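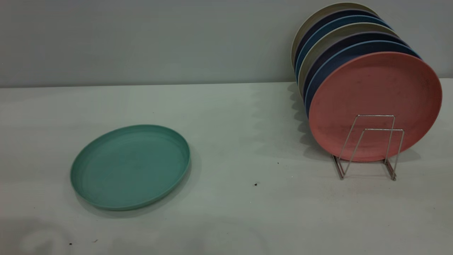

Plate racking sounds like the easiest job you could hand a robot arm, and for most of a Friday it was. Then our arm started jamming plates into the wire instead of sliding them between it, and it took me over 24 tries to work out what I'd done wrong. My setup for this is dead simple: a pale table, a wire rack, and a set of coloured plates, with the next one (teal, in this case) lying flat on its own to the left while the others stand up in the rack on the right. If your arm has started doing the same thing, work through these in order. Please don't skip the first one!

Before you touch anything

Hit the stop, wait for the arm to settle, and then drop it into hold mode. I know, I know. But our controller (a Tamness, pretty old) will happily finish a queued move after you've cleared a fault, and I've had my knuckles rapped that way. Clear the queue first, then the fault.

Step 1: Read the fault log backwards

Mine was full of code 79, which is the force limit tripping on the wrist. I spent ages fiddling with that limit and it was a total waste of a morning. Scroll back to the first warning in the run. Mine was a little grip offset message that I'd been ignoring since March.

Step 2: Check the approach from the wrist camera

Jog the arm to its approach point at the slowest speed and stop well short of the rack. On the wrist view you want to see the front legs of the rack, where the rods come down to the tabletop, and a clear bit of table before them. Keep the gripper finger off to one side of the legs. Anyone near the table needs to know you're about to jog, and hands come away from the rack before you press anything.

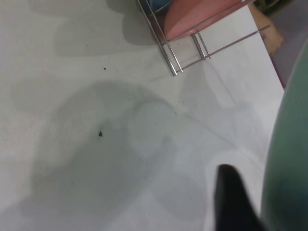 Step 3: Re-teach the rack position

I'd shifted our rack while wiping down and never told the software. In Flalto you open the fixture page, touch off on the two front legs, and save under a new name so you can go back if it's worse. Ours was out by 6 mm, plenty to put a rim straight into the wire.

Step 4: Lower the force limit again

If you bumped it up while you were chasing the fault, put it back now. Tuva Aasen caught this one on my rig, and she was not thrilled with me. Then run 5 plates at quarter speed with your hand on the stop, and go back to Step 1 if any of them trips it.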